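Monday, evening. Linen room, Kristiansen House.

The day was given over to the small linens. The season's stock has come back from the Flerno laundry in better order than last year, and the inventory sheet was opened at eight in the morning with the intention of closing the first section before supper. That intention was met, with two exceptions recorded further on.

According to the household register, the House holds 1197 pieces of table linen. The present review concerns the first 200, being the cloths and napkins used in the breakfast room and the reading room. Each piece is to be unfolded, looked over on both sides, mended or set down for mending, and returned to its shelf with a fresh paper band. Mr. Narendra Upadhyay, who keeps the register, asked that no piece be passed on its folded appearance alone. I agreed with him, and the morning went slowly as a result.

The first shelf gave little difficulty. The breakfast napkins are plain and strong, and the hems have held. A few showed old tea marks which the laundry had lightened but not removed. These were placed in the second grade, for kitchen use, and the register was amended. I note for my own guidance that the second-grade pile now stands higher than its shelf allows, and that the lower cupboard will have to be cleared before Easter linens are brought down.

At half past ten the delivery from Jurneo arrived – thread, paper bands and a box of storage tissue. The thread is a shade warmer than the last order. It was compared with the white cloths at the window and found acceptable for hems, though I would not wish to see it used on a center panel. The difference was entered in the supply book, together with a request that the former shade be sent next time if it is still made.

The older white cloths were begun after the midday meal. They require more patience. The weave has thinned in places, and an edge that looks sound when folded may be soft and frayed when opened. Smoothing was done by hand on the dark table, where a white edge shows plainly against the gray and any unevenness can be followed with a finger. A glove was worn, in keeping with the rule adopted last winter.

I remained with one cloth for longer than the timetable permitted. The right edge had a fuzzy look, and one corner narrowed to a ragged tip. Mr. Upadhyay was in favor of cutting back and hemming again. I was in favor of leaving the shape alone and securing the edge with small stitches. We did not settle the matter, and the cloth was set down on the mending list with both opinions beside it.

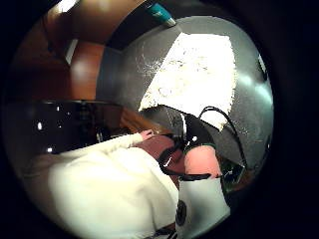
## Mending list

Two pieces are held over from today. The first is the cloth described above. The second is a reading room runner with a pulled thread along its length, which can be eased back without cutting. Both are wrapped in tissue and placed on the left side of the mending shelf, with their register slips pinned to the outside of the wrapping.

The remaining repairs are ordinary ones: loose hems, a missing hanging loop, a monogram that has begun to lift. I have allowed 30 minutes for each of the hems and have made no estimate for the monogram, which will depend on how much of the old stitching can be kept. The lamp at the mending table is to be moved nearer the window before this work is attempted.

## Shelves and supplies

The Brarker shelving has been wiped down and relabeled as far as the third bay. The old labels came away badly and left a residue that warm water did not move. It was left for tomorrow in preference to scraping the finish at the end of a long day. The upper bay remains empty until the banquet cloths have been aired.

Mr. Upadhyay has asked whether the register might be copied into a new book, as the present one is losing its back cover. I am inclined to say yes, provided the old numbers are kept. A good many of the cloths carry those numbers in ink on the hem, and a second system would only cause confusion. He will bring a blank volume for me to look at.

The room was closed at six. The windows were latched and the key was returned to its hook in the office. My hands are stiff this evening and my writing shows it. Tomorrow begins with the label residue, then the reading room runner, and, if the light is good, a further look at the white cloth with the frayed edge. I still think it should not be cut.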